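Home Explore Threads Notifications Sign in
Threads > Ostdale cell notes > Coffee task

Resetting the coffee cell in sim, 21st December. Short thread.

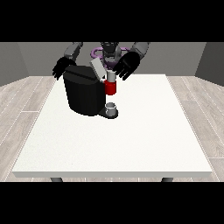 Lid up, cup on the tray, a hand on either side.

Before any run I load the saved start pose. Grukmont wrote the pose file in July and we still use it.

The lid hinge is the part that needs looking after. At 300 damping it swings too freely. I have it at 700 now.

If the cup drifts off center on the tray, reload the scene. Don't nudge it by hand.

Wrist limits get checked every 2 batches. Last batch was 282 episodes and the right wrist limit had gone back to default.

Next is the contact settings for the fingers. Will post the values once they hold.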